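Oficina de Serviço de Mesa e Empratamento
Apontamentos da aula 6: o prato e o que se põe nele
Docente: Shirley Caron
Sala 84, quarta-feira, 30 lugares (quem chega tarde fica de pé, que também é uma postura de serviço)

1. O fundo
Antes do prato há a mesa. Um tampo cinzento liso perdoa quase tudo, incluindo a falta de ideias. A toalha florida da avó compete com a comida e costuma ganhar. Para os exercícios desta unidade usamos fundo neutro, sem individuais, sem raminhos de alecrim.

2. A cor do prato
O branco é a escolha segura e, por isso, a de toda a gente. Convém experimentar pastéis: verde-claro, amarelo pálido, azul desmaiado. O vermelho sobre verde-amarelado salta à vista a vários metros, para o bem e para o mal. O vermelho sobre vermelho fica para quem quer esconder o molho.

3. Comida no espeto
Problema clássico. O espeto é um cabo, e um cabo pede mão. Ao pousar a peça, decidam primeiro para onde aponta o pauzinho: para quem come, de preferência, e nunca para o vizinho do lado. Uma ligeira inclinação dá ar de naturalidade. Uma inclinação exagerada dá ar de acidente.

Verifiquem também se o espeto cabe dentro do rebordo. Se sobrar, troca-se de prato. Cortar o espeto à tesoura, solução apresentada por um grupo em janeiro, não será aceite outra vez.

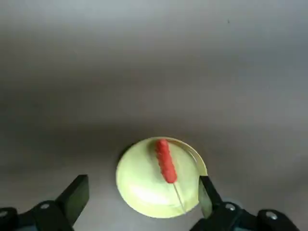

Fig. 3. Peça vermelha com espeto sobre prato verde-amarelado claro, fundo cinzento.

Exercício para casa
Escolher um prato raso de cor clara e uma peça alongada. Experimentar a vertical, a diagonal e a horizontal. Escrever um parágrafo sobre cada posição, sem usar a palavra "elegante".

Leitura: Caderno Fimia, página 174. A página 80 é facultativa e trata de guardanapos em forma de cisne.

Dúvidas com o Carter Grewal, no fim da aula.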